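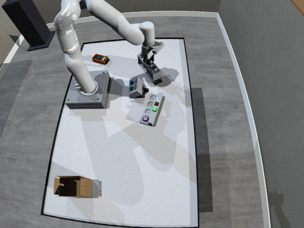

Skollside bench cell, simulation twin: setup and upkeep notes

Maintained by Thenmozhi Alva and Priit Paulauskas. Questions about the scene files go to Priit, everything else to Thenmozhi.

What this package is

The package holds the scene, the start poses and the check scripts for the simulated copy of the Skollside bench cell. Use it to bring the cell up, confirm that it is sane, and reset it between batches. It does not contain the controller. That lives in the Botport repository and has its own README.

What is in the cell

- One arm on a pedestal, at the left side of the work surface
- Gripper with its bracket
- Task module with ring positions and two square elements
- Control box with one blue and one green button
- Long fixture
- Multimeter in an orange casing
- Open cardboard box, lower left

The dark column behind the surface is static geometry. It has a collision shape, so leave it in when you trim the scene for speed.

Requirements

A workstation with a dedicated graphics card and 20 GB of free disk space. The physics step is fixed in the config file. Do not change it to gain speed - the contact settings on the gripper fingers were tuned for that value and the small parts start to jitter.

Bringing the cell up

1. Unpack the scene folder and set the path in cell.cfg. Use a full path. Relative paths work for the meshes but not for the textures.

2. Start the scene with the arm disabled. Let it run for 30 seconds so the loose parts settle. If the multimeter slides during this time, the friction table did not load.

3. Enable the arm and send it to the home pose. Watch the elbow. It should rise before the wrist moves across. If both move together you have the old joint limits file.

4. Run check_frames. It compares the base flange with the work surface corners and prints one line per corner. All of them must say OK.

5. Run check_reach. The arm lowers the gripper at the control box, the task module and the fixture in turn, and stops short of contact each time. Keep the view open while it runs. The script catches joint faults but will not tell you if the fingers pass through a housing.
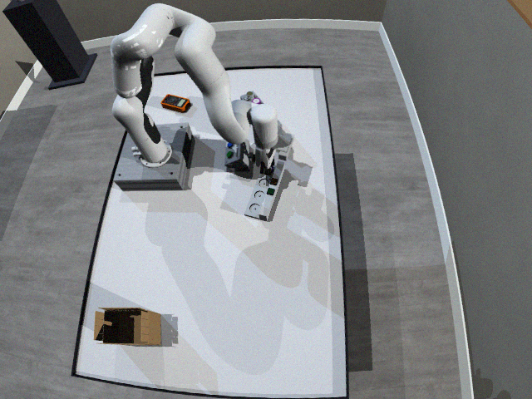

Resetting between batches

Use reset_cell instead of reloading the scene. A reload takes longer and loses the logged offsets. The reset puts the parts back at their start poses and opens the gripper. After every 15 resets do one full reload anyway, as memory use creeps up.

Regular checks

Gripper: open and close it empty and compare the finger positions in the log. They should match on both sides.

Buttons: press blue, then green, from the test panel. Each press should give one event. Two events mean the debounce value has gone back to zero, usually after a merge.

Shadows: leave them on for anything with recorded camera views. They can be off for motion tests.

Known problems

- The wrist can hide the fingers in the wide view when the arm works near the control box. Add the side view if you need to see contact.
- Start pose 37 puts a part too close to the fixture and the first grasp fails. Skip it until Priit has fixed the file.
- Closing the viewer during check_reach leaves the arm process running. Kill it by hand before you start again.

Changes

June: new joint limits, wider collision shape on the gripper bracket (reported by Maarja Raudsepp). Pose list cleaned up by Imogen Furnival. The old limits file is still in the archive folder and should not be copied back.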